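Categoria: Apoio ao cliente > Arrumação e quarto > Estantes abertas

Pedido 3084: estante branca abana e os cestos não assentam bem
Estado: resolvido
Aberto por: Yvette Landry
Acompanhado por: Flynn Mudgway

Mensagem inicial (Yvette)

Boa tarde a todos, e desde já peço desculpa pelo tamanho da mensagem, que eu quando começo a explicar uma coisa nunca mais acabo. Comprei-vos a estante Hinaver, a alta, branca, aberta, para o quarto pequeno cá de casa, e gosto muito dela (a sério, mudou-me o quarto!). Está encostada à parede do fundo, ao pé da cama, em cima de soalho de madeira. O problema é que abana. Encosto a mão ao lado, a meia altura, e ela mexe-se um bocadinho para a frente e volta atrás com um toque na parede. Quando ponho um cesto cheio numa prateleira de cima, nota-se mais.

A segunda queixa é mais pequenina. Uso cestos de rede com pega, da linha Morna, e um deles não entra a direito: fica com a frente levantada e, se lhe mexo, escorrega para fora. Já troquei de prateleira duas vezes e continua na mesma.

Resposta de Flynn Mudgway

Olá, Yvette, não peça desculpa, que mensagens compridas poupam-nos muitas perguntas! Vamos por partes. Antes de mexer em ferramentas, diga-me por favor se o quarto tem rodapé e se a estante lhe está encostada. É a causa que mais encontramos: a base bate no rodapé, o topo fica afastado da parede e o móvel ganha aquele balanço que descreve. Diga-me também se chegou a montar a fixação de parede que vinha no saquinho 702, e se me puder mandar uma fotografia do quarto com o cesto, agradeço.

Resposta de Yvette

Tem rodapé, sim senhor, e baixinho, daqueles antigos, por isso nem me lembrei dele. O saquinho 702 ficou na gaveta da cozinha, confesso. O meu cunhado Bogumił, que me ajudou na montagem, dizia que um móvel encostado não precisava de nada disso. Segue a fotografia. O cesto é o vermelho, cheio com as coisas vermelhas, que eu gosto de arrumar por cores e já tenho os outros todos pensados.
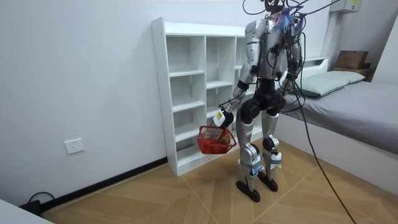
O que foi feito, por ordem

1. Esvaziar a estante. A Yvette tirou tudo, começando por cima, e pousou os cestos em cima da cama. Pedi-lhe que não tentasse deslocar o móvel carregado, por causa do soalho e das costas.

2. Ver o nível. O chão desce ligeiramente para o lado da janela. Um calço de feltro debaixo do pé da frente, desse lado, bastou para a bolha ficar ao meio.

3. Apertar os parafusos das prateleiras. Dois estavam com folga, ambos na segunda prateleira a contar de baixo. Apertar à mão, sem aparafusadora, até fazer resistência e nem mais uma volta.

4. Montar a fixação 702. A distância entre o topo e a parede era de quase 200 mm antes de descontar o espaçador, segundo a primeira medição. Estranhei, pedi para repetir, e afinal a fita métrica estava a ser lida do lado errado; eram 20. O espaçador de origem chegou perfeitamente.

5. Rever o cesto. A Yvette esvaziou-o na cama e tornou a enchê-lo com o mais pesado em baixo e atrás. Passou a assentar, embora a pega continue a roçar na prateleira de cima quando fica levantada. Sugeri deixá-la descaída para a frente.

Nota interna (Huia Halliday)

Concordo com o diagnóstico. Flynn, podes acrescentar o caso do rodapé baixo à folha de montagem? É o terceiro pedido parecido este ano e a folha só fala de rodapés altos.

Mensagem de Yvette, Ter 12 junho

Já não abana nada! Encostei-me eu, encostou-se o Bogumił (que agora diz que sempre foi a favor da fixação) e ela nem se mexeu. Voltei a pôr tudo no sítio, os vermelhos na prateleira do meio, que é a que me dá mais jeito. Só uma pergunta, se não for abuso: posso juntar mais uma prateleira da mesma linha, ou fica peso a mais? Muito obrigada pela paciência.

Resposta de Flynn Mudgway

Que boa notícia! Pode juntar, sim, desde que use os suportes da própria Hinaver e volte a verificar os apertos em agosto. Deixo o pedido como resolvido; se precisar, responda por aqui e ele reabre.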